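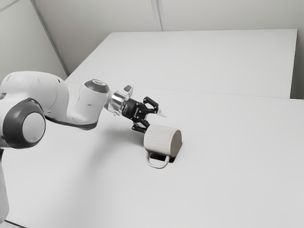

To the list,

I was at the ward meeting in Otberg last night and want to put down what was said before the versions multiply. The party chair for the district confirmed that the primary for the state assembly seat will be held in November, by direct vote of registered members. Delegates are out. He repeated this when asked.

The register is the problem. The copy posted at the Otberg office has 2224 names. The one used for the last ward congress had 3000. The secretary said the difference is people who moved or did not renew, and that anyone left off can file a complaint at the Mirkari office with a party card and a voter card.

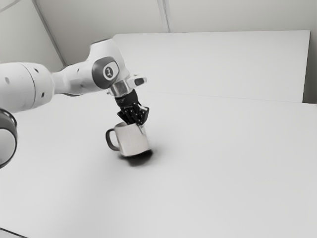 Former councilman Lekota's camp did not send anyone to answer questions. His daughter, Zodwa Lekota, came on her own account and said the family has not decided whether he will run again. People at the back shouted at her for that, and the chair had to stop the meeting for a while. I thought she kept her temper well. As for those who say the wards will go whichever way the chair wants, he has as firm a hold on Otberg as that black hand has on the rim of the mug, but Torvik is another matter. Torvik has voted against him twice and will probably do it again.

On Feb 4, 2019, Adwoa Eshun wrote:

> I have heard from two people in Torvik that
> their names are missing, and both paid dues
> last year. One of them has been a member
> longer than the chair. Can somebody who
> attends in Otberg ask how many were removed
> and who signed off on it? I would also like
> to know if the Sisusora ward was merged or
> only moved to a new polling place.

Adwoa, on your first question, I asked. The secretary gave no name for who signed. He said 948 of the names now on the register are in Torvik, and would not give last year's figure for the ward.
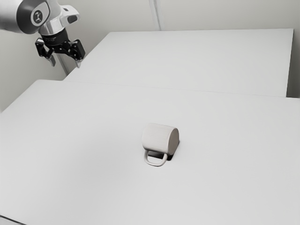 On the second, Sisusora has not been merged. It keeps its own ward officers and will vote at the primary school, with almost 200 members on its list. The old hall is no longer being used for party business.

Complaints close at the end of the month. Bring copies and keep the originals.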